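Sorting Small Parts and Closing Tubs: Are Low-Cost Arms Ready for the Workshop and the Kitchen?

Final project report, submitted June
Module: Applied Automation

1. Introduction

The question set for this project was whether a low-cost robot arm can do the small handling jobs that fill up a day in a repair shop or a household kitchen. Much of the published work uses expensive arms in large laboratories. Our department has desktop arms of the kind a small firm could buy, and the interest here was in what such arms can be asked to do without a specialist standing next to them.

Two chores were chosen. The first came from Bultullow, a repair business that refurbishes control boards and has a steady supply of loose connector housings to sort. The second was domestic: picking a container lid off a flat surface, as a person does when putting leftovers away. Both take an adult a second or two and are usually done while thinking about something else.

The report covers the choice of tasks, the work surface, the grasping behaviour and the limits we met. It does not cover the training software in detail, which is described in the module notes.

2. Work surface and set-up

The tasks were laid out on a dark mat on an ordinary table. A dark background was chosen after early trials on bare wood, where pale parts were hard to separate from the grain under afternoon light. The mat must not move during a run, or the taught positions are no longer valid. 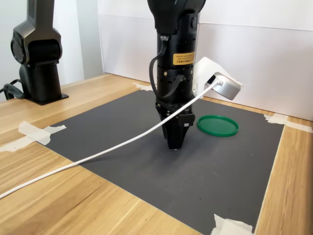
Flat objects are harder for a parallel gripper than tall ones. A mug or a bottle offers sides to close on, and an error of several millimetres in height makes no difference. A lid offers only its rim, so the fingers have to come down almost to the surface before they close. With the fingers pointing straight down and nearly touching the mat, as they are beside the green lid, there is very little height left for error. If the arm stops too high, the fingers close on air. If it goes too low, the tips press into the mat and the joints take the load. A person solves this by sliding the lid to the edge of the table or by tipping it up with a fingernail, and neither of these moves was in our set of taught actions.

Cable routing also took more time than planned. A cable which is slack in one posture can pull tight in another, and the planner had no knowledge of cables at all. We limited the wrist rotation in software as a result. This removed some grasp angles that would have been useful for the lid.

3. Task A: connector housings

The sorting task was to find a housing, grip it across its short dimension, lift it and put it down in a marked area. The housings are light and rigid, which is helpful. They are also small compared with the opening of the gripper, so a modest sideways error means that one finger arrives first and pushes the part along the mat. The part then turns, and the planned grasp no longer fits.

Two changes improved this. The approach was split into a fast move and a slow final move, and the position of the part was checked again between them. Closing speed was also reduced. Both changes made the cycle longer – a fair price in a student project, less so on a shop floor that is paid by the board.
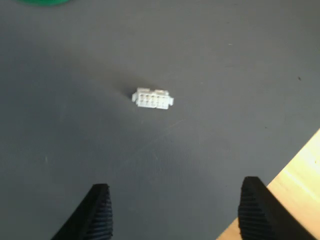
Marcelle Jacquet wrote in her comments on our draft that the comparison with a human sorter was too kind to the arm. A person at a bench, she pointed out, does not sort one housing at a time but sweeps a handful together, turns them over with a thumb and rejects the cracked ones by feel. In her view a fair test would begin with a heap. We accept this. Our trials began with a single part lying apart from the others, and the results should be read with that in mind. Picking from a heap would need a different gripper or at least a way of shaking parts loose first.

Orientation was a second difficulty. A housing is only useful to the next process if it faces the correct way, and from some angles the two ends look much alike to the vision system. Our program treated both directions as equal. At Bultullow this would leave a person to turn half-finished work round by hand, and much of the saving would be lost.

4. Task B: container lid

The lid task was expected to be the easier of the two on account of size. It was the harder. Once the gripper had hold of the rim, the lift was usually sound, but the lid tended to swing downwards on the side away from the fingers. Placing it flat again then required a tilt that the arm could not always reach.

We did not attempt to press a lid on to a container. Closing a tub needs force spread round the whole rim, and a person feels when each side has gone home. The arm has no force sensing at the fingertips. Motor current gives a rough substitute, but it did not separate a seated rim from a jammed one.

5. Mixed layout

After the tasks had been run separately, a connector housing and a lid were put out together. The purpose was to see whether the arm would choose the correct object and leave the other alone. 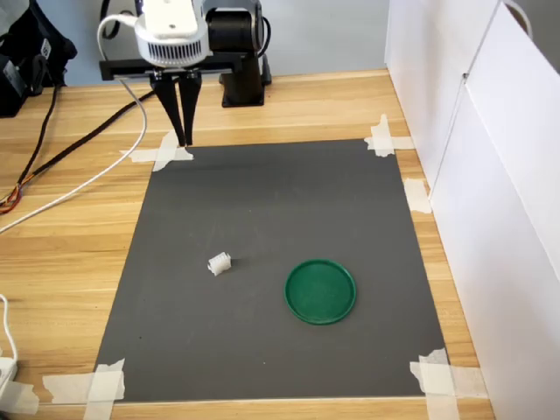
Figure 3. Mixed layout, with white block and green lid on the mat.

Choosing between the two was not a serious problem, given the difference in size and colour. The greater difficulty was clearance. When the objects were set close together, the open fingers needed space that the neighbouring object occupied, and the arm had no means of clearing a path for itself. Wider spacing avoided the fault and also made the layout less like a real worktop, where things are put down wherever there is room.

6. Discussion

For the shop-floor task, the arm is of some use now under narrow conditions: one type of part, spread out, on a prepared surface, with no requirement on orientation. Those conditions have a cost of their own. Somebody must spread the parts, and at that point they have already handled every one of them.

For the kitchen task our answer is no. Picking up the lid is possible, but the chore as people understand it includes finding the matching container, wiping the rim and pressing the lid shut – none of which was within reach of this set-up.

The most useful next step would be fingertip force sensing, followed by a trial that begins from a heap, as suggested in the draft comments. A taught sliding move for flat objects should also be tried, with the table edge included in the workspace. The wrist limits should be reviewed once the cables have been rerouted along the links.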